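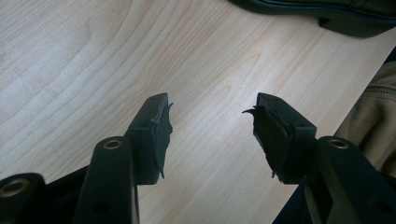

The table at Pludgate.

Tanner Track Casting Kit: a long look

I have been pouring plaster into holes in the ground for more years than I care to work out, mostly in pursuit of whatever it is that walks the lane behind Zellivside, and for nearly all of that time my kit has been a bag of builder's plaster, an old ice cream tub and a wooden spoon I am no longer allowed to bring back into the kitchen. So when Sabina Wickramasinghe told me the group had clubbed together for a proper casting kit and would I like to be the one to try it out, I said yes before she had finished asking.

The kit is the Tanner, the larger of the two they sell. It cost us £73 including postage, and you get a 1000 gram tub of casting powder, a mixing bag, a folding metal strip to go round the print, a soft brush, a scale ruler, a spray bottle and a canvas roll to keep it all in. There's a booklet as well. The booklet is written for people who want a nice badger print for the school nature table, and I mean that kindly, it's a good booklet, but there is nothing in it for anyone whose print doesn't match the chart at the back.

For those new to all this, the Zellivside business goes back a good while. Severin Eberhard was the first to write any of it down, after he heard something very heavy go through the hedge at twenty to three in the morning and then stand breathing on the other side of it. He is a sober sort of man and a retired surveyor, and what bothered him most was that the breathing seemed to come from above the hedge. Since then we've had odd tracks, a gate lifted off its hinges and laid down flat, and one very good sighting from Anastasia Lambrakis, who saw it cross the lane in September and still won't drive that way after dark. I think it's an animal. Meinrad Brunner thinks it's something else and we have agreed to go on being friends.

Anyway, to the kit!

The first proper go I had with it was on a Wednesday, after rain, at the boggy corner where the lane meets the beck. Seraina Stöckli had rung before breakfast to say there was a line of prints coming down from the wood, and would I hurry up as the cows were due through. I hurried. The metal strip is lovely to use — you bend it into a ring, press it into the mud and it stays where you put it, which my old strips of cut-up milk bottle never did. It's long enough to go round a very big print with some to spare. On stony ground it won't bite in at all and you have to bank earth up round the outside, but so would any strip.

Mixing is where the kit really earns its keep. You tip the powder into the bag, add your water, squeeze out the air and knead it like dough, and then snip the corner and pour. No spoon, no tub, no lumps. The booklet gives a measure of powder for 200 ml of water and I found that a touch runny, so I now hold back a splash and add it at the end if it's wanted. Seraina does it by the book and hers come out perfectly well, so perhaps it is only that I'm used to the thick stuff. You do only get the one bag, mind, and once the corner's snipped it's finished. Freezer bags from the supermarket do the same job.

Setting time was quicker than I'm used to. The booklet says half an hour and on a mild day that's fair. In cold weather leave it twice as long and go and have your flask somewhere out of the wind. I lifted one too early at the end of a bitter afternoon and left both the middle toes behind in the mud, and I was very cross with myself all the way home, as it was the best of the line by a long way.

The spray bottle is poor. It's meant for misting a dry print so it doesn't crumble, but it spits more than it mists and it put a little crater in the heel of the first one I tried it on. I have gone back to the plant mister I had before. The brush is good and soft. The ruler is white with black markings and photographs well without glare, and if you take only one thing from this review let it be that you should photograph the print with a ruler beside it before you go anywhere near it with plaster. Severin has a whole biscuit tin of beautiful casts from the early years with no photographs to go with any of them, and it breaks my heart a bit.

The canvas roll deserves a word too. It ties with a tape and sits nicely along the bottom of a rucksack, and after a winter of being dropped, knelt on and once driven over (Meinrad, reversing) it has a torn pocket and nothing worse. The tub, being a tub, doesn't fit in it, so you carry that separately. Keep the lid tight. I left mine loose in the shed and the top layer went hard as a biscuit.

I've used it on 19 outings now, if you include the ones where I only carried it. We have casts of fox, roe deer, a great many dogs, and three from the boggy corner that have gone over to Ivau for a second opinion from a lady there who knows about feet. I shan't say more until she has.

Would I buy it again with my own money? The strip, the ruler and the roll, yes, gladly, and I believe you can get the strip by itself if you write and ask. The powder is good but dear, and when ours ran out we refilled the tub with ordinary dental plaster and got the same detail. If you're starting from nothing and have a birthday coming up, ask for the whole thing and throw the spray bottle away.

Seraina has the kit until the end of the month. If anyone on the Pludgate side wants it after that, ring Sabina in the evening and she'll put you on the list.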